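Robot Teaching Operators, part-time, evening sessions
Bosard – Home Tasks Group
Openings: 3

We are looking for patient people who like working with their hands and who don't mind doing the same small job many times over. If you have ever taught a child to set a table, or trained a new coworker on a busy morning, you already know most of what this work feels like. You show, you wait, you show again a little more slowly, and one day the learner does it alone and you are sillier about it than you expected to be.

Our group collects the examples that a household learning system is trained on. An operator guides a robot arm through an everyday task, start to finish, and the session is recorded. The project is called Cekine, and its tasks all come from the kitchen and the dining table: moving cups and plates, picking up fruit, tidying one thing away so that another can be put down.

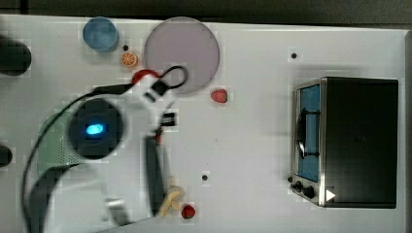

We have been at this since last November and the first thing we learned is that good examples are not the same as fast ones. A hurried operator bumps the plate, corrects, and moves on, and the system dutifully learns the bump. We would much prefer that you take your time, stop when your shoulders get tight, and throw away a recording you don't like. Everyone on the team throws recordings away, and you will never be asked to explain yourself for it.

What you would be doing

Guiding the arm through short tasks from a written task card, and laying the table out differently between one recording and the next.
Marking each recording as keep, redo or unsure, with a sentence in plain words about anything odd.
Looking back through your own recordings at the end of the session with one of us, over tea if you like it (there is always tea).

A new operator's first goal is 400 kept examples, and you set your own pace toward it. Sessions run from 5 in the afternoon until 8 in the evening, with a proper break in the middle.
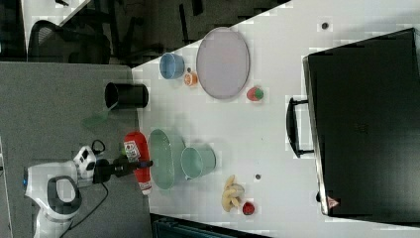 No background in engineering is needed, and we mean that. Our steadiest operator so far came to us from a bakery. What does help is an eye for where things are and how they are lying, and some patience with objects that won't cooperate. A mug on its side asks for a different approach than one standing up, and a spray bottle lying down has to be taken hold of in a way that may feel backward to you at first. We also mix in things that don't belong at a meal, a big black suitcase next to the strawberries and bananas for instance, and the operator has to work the arm sensibly around them. If that sounds like a pleasant puzzle to you, please do write to us.

You should be comfortable sitting or standing at a station for a whole session, able to read task cards in English, and at least 18 years old. Left-handed people are very welcome – we have too few of them.

What we offer

Hourly pay from the first training session on, including the ones where you only watch.
2 paid practice sessions before any of your recordings count.
A travel allowance and a light supper from Değirmenci, the place downstairs, whose lentil soup has kept this project going through a long winter.

The work takes place at our Troltineo site, on the second floor, with an elevator.

How to apply

Send a short note to Recep Tatlı, who coordinates the sessions, through the contact form on the Bosard site. No formal résumé, please. Tell us which evenings you could come and describe something you once taught another person to do. A few lines is plenty, though Recep does read the long ones with real enjoyment. He will answer everyone, and if it looks like a fit he will invite you over to try the arm for yourself before either of us decides anything.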